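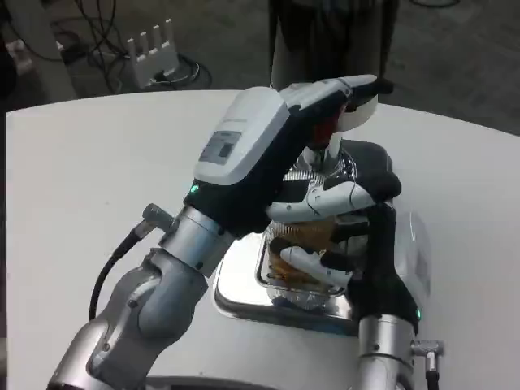 요즘 집에서 커피 내려 마시는 얘기. 길게 쓸 시간은 없고 생각나는 대로 적는다. 빨래 돌아가는 동안만.

커피에 쓰는 돈을 한번 줄여보자고 마음먹은 게 6월. 카드 내역 보다가 좀 놀랐음. 카페에서만 68잔... 내가 이렇게 마셨다고? 회사 앞 Vedine 카페가 문제다. 아침에 한 번, 점심 먹고 또 한 번. 맛있긴 하지. 그래도 이건 아니다 싶어서 원두부터 주문했다.

원두는 두 가지 사봤다.
Mirani 블렌드. 고소하고 무난. 우유 넣으면 더 낫다. 라떼는 무조건 이쪽.
Godevska 싱글. 산미 있음. 첫 모금에 어? 했는데 세 번째쯤부터 괜찮아짐. 근데 봉투 지퍼가 너무 뻑뻑해서 매번 가위 찾게 된다. 500그램짜리 샀는데 다음엔 작은 걸로 살 거다. 다 먹기 전에 향이 빠지는 느낌.

계산도 해봤다. 원두값만 따지면 한 잔에 약 1,077원. 우유값은 안 넣었다. 넣으면 마음 아프니까. 얼음도 사 먹는데 그것도 안 넣음 ㅋㅋ 그래도 카페보단 훨씬 싸다.

컵은 그냥 투명한 플라스틱 컵을 쓴다. 예쁜 유리잔도 있는데 설거지하다 하나 깨먹고 나서 손이 안 감. 세로로 긴 건 추출구에 걸려서 탈락, 너무 낮은 건 사방에 튀어서 탈락. 결국 높이 맞는 거 찾느라 찬장을 다 뒤집었다. 커피 받을 컵은 꼭 머신 밑에 먼저 넣어보고 고르시길. 매장에서 눈대중으로 사면 백퍼 후회한다.

참고로 컵은 트레이 가운데에 놓는 게 편하다. 앞으로 조금만 빼놔도 줄기가 컵 벽을 타고 흘러서 지저분해짐. 나는 아침에 반쯤 자면서 놓기 때문에 자주 실패한다. 어제도 실패. 셔츠에도 튐.
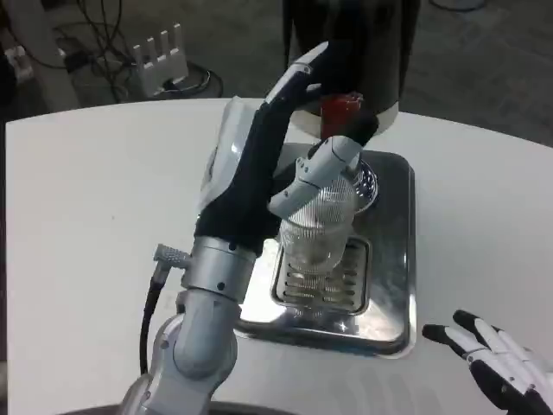
받침 트레이 닦기

커피보다 이게 더 귀찮다. 스텐 트레이는 반짝반짝해서 좋은데 물자국이 너무 잘 보인다. 손자국도. 하루만 안 닦아도 바로 티남.

내가 하는 방법은 별거 없다. 물받이망 빼서 미지근한 물에 담가두고, 그동안 트레이는 주방세제 조금 묻혀서 부드러운 스펀지로. 철수세미 절대 금지. 다 헹구고 나면 마른 행주로 바로 닦는다. 그냥 말리면 얼룩이 그대로 남더라. 망은 슬롯 사이에 커피 찌든 때가 끼는데 안 쓰는 칫솔이 제일 잘 됀다. Fulo 행주 좋다길래 사봤는데 음, 보풀이 좀 있다. 그냥 안경닦이 큰 거 같은 천이 나은 듯.

흰 테이블에 커피 떨어진 건 바로바로 닦을 것. 미루면 동그랗게 자국 생겨서 나중에 문질러도 잘 안 지워진다. 우리집 식탁이 그렇게 됐다 ㅠㅠ 베이킹소다로 문질렀더니 조금 연해지긴 했는데 아직 있음.

디카페인도 하나 사볼까 고민중. 밤에 마시고 싶을 때가 있어서. 혹시 맛있는 디카페인 아시는분 댓글 좀요. 너무 신 거 말고, 고소한 걸로.

세탁기 끝났다. 빨래 널러 감.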